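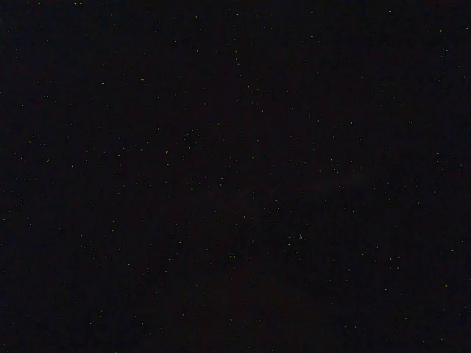

Departamento de Conservación Fotográfica, Grupo de Depósitos y Cámaras Oscuras

Figura 2. Campo oscuro con puntos residuales. Fondo casi negro, con ligera dominante cálida; puntos blanquecinos y grises, y una parte menor de puntos verdes, amarillo verdosos y anaranjados.

3.2. Residuo luminoso y criterio de oscuridad

La comprobación de que un depósito de negativos queda cerrado a la luz se ha hecho tradicionalmente a ojo: el operador espera dentro con la puerta cerrada hasta adaptarse y anota cualquier rendija que perciba. El procedimiento es barato y detecta bien las fugas localizadas, pero depende de la edad del operador y del tiempo de adaptación, y no deja registro. En la primera campaña de Trorndale, dos operadores dieron resultados discordantes para el mismo vano, y la discrepancia no pudo resolverse después. Por ese motivo el protocolo se completó con registros de imagen, y la dificultad se trasladó a otro punto: decidir cuándo una imagen oscura puede tratarse como imagen de un recinto oscuro.

Un registro de este tipo no es un plano negro uniforme. En la figura 2 el fondo es muy profundo y vira en algunas zonas hacia un marrón o granate extremadamente oscuro. Sobre él se reparte una población densa de puntos de uno o dos píxeles, muchos de ellos apenas separados del fondo. La separación entre puntos es irregular, con agrupaciones laxas y huecos, sin que se formen líneas ni figuras. Llamamos residuo al conjunto de estos puntos y reservamos el término fuga para la luz que entra en el recinto por juntas, cerraduras o pasos de instalaciones.

La distinción entre ambos se apoya en la geometría. Una junta mal cerrada produce un trazo o un gradiente, es decir, una estructura con continuidad espacial superior a unos pocos píxeles. El residuo carece de ella. El caso intermedio es el punto nítido y brillante, que puede confundirse con un orificio de pequeño diámetro en un panel o con un tornillo ausente. En la figura 2 hay un ejemplo en el cuadrante inferior derecho: un punto blanco pequeño, algo alargado y de contorno irregular, que forma pareja con otro verde situado inmediatamente a su izquierda y un poco más abajo. Un segundo punto verde, más saturado que la mayoría de sus vecinos, aparece cerca del borde derecho, en el tercio inferior. Ninguno de los tres permite, a partir de un único registro, descartar por sí solo un origen externo. La regla adoptada es por tanto conservadora: todo punto nítido se marca como dudoso y se repite la toma desde una posición distinta. Si conserva sus coordenadas en el registro tras el desplazamiento, se atribuye al sistema de captura; si se desplaza o desaparece, se inspecciona el paramento.

El color ofrece una ayuda limitada. Szczepańska ha defendido en sus informes internos el uso de la dominante cromática como indicador, con el argumento de que la luz filtrada desde un pasillo tiene una temperatura conocida y el residuo no. La objeción es que en un punto de uno o dos píxeles el tono depende en gran medida de la interpolación, de modo que la coexistencia de puntos blanquecinos, verdes y anaranjados en un mismo campo informa poco sobre el recinto. En nuestra codificación el color se anota — resulta útil para volver a localizar un punto — pero no interviene en la clasificación.

Para la serie principal se obtuvieron 1502 registros en los depósitos de Trorndale y Brasside, con las luminarias apagadas y las puertas selladas según el apartado 3.1. Se apartaron 300 para fijar la regla de marcado y no se emplearon en el resto del análisis. La codificación corrió a cargo de Igor Bielecka y fue revisada por un segundo lector sin acceso a la planta del edificio. Los desacuerdos se concentraron en los puntos dudosos de brillo medio, para los que el texto inicial de la regla era ambiguo; se reescribió en octubre y los registros afectados volvieron a leerse completos.

Conviene señalar dos limitaciones. La primera es que un campo sin contornos ni texturas no contiene información sobre la distancia: una pared alejada sin iluminación y una superficie oscura muy próxima pueden dar registros indistinguibles. La ausencia de estructura no prueba entonces que se haya observado el volumen del depósito, y la posición de cada toma debe constar en la hoja de campo. La segunda es que el umbral de detección no equivale al umbral de daño. Un recinto aceptado con este criterio puede recibir una dosis baja y sostenida sin manifestación visible en el registro, cuestión que se aborda en el apartado 3.4 con las tiras testigo del depósito de Redstead.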